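Cup and Tray Setups, Gallery 2
Posted 2/7/19 by Marichka Pasichnyk

Photos on this page cover the drinkware layouts used at the Vondov workshop. All layouts start from the same white tabletop and the same rectangular tray. Cups are mixed by color and finish so that clear pieces can be compared with tinted ones against a patterned background. Wall covering was selected by Rosalind Alcantara from sheet 94 of the sample book.

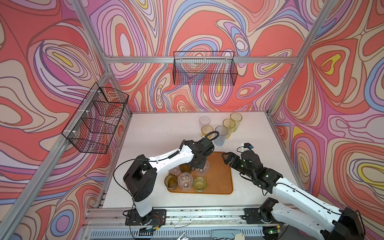 Layout 18. Six cups on the amber-orange tray, five more toward the back wall. Wire baskets on the back and left walls.

The tray sits center-front in this layout. Clear cups, one of them ridged, are grouped with amber and yellowish-green ones. Both baskets are black mesh; the left one is held to its rail with white zip ties. Basket height is set from the tabletop and is not changed between layouts.

Tray spacing notes are kept by Reginald Pruitt. Layouts from June are filed under Gallery 1.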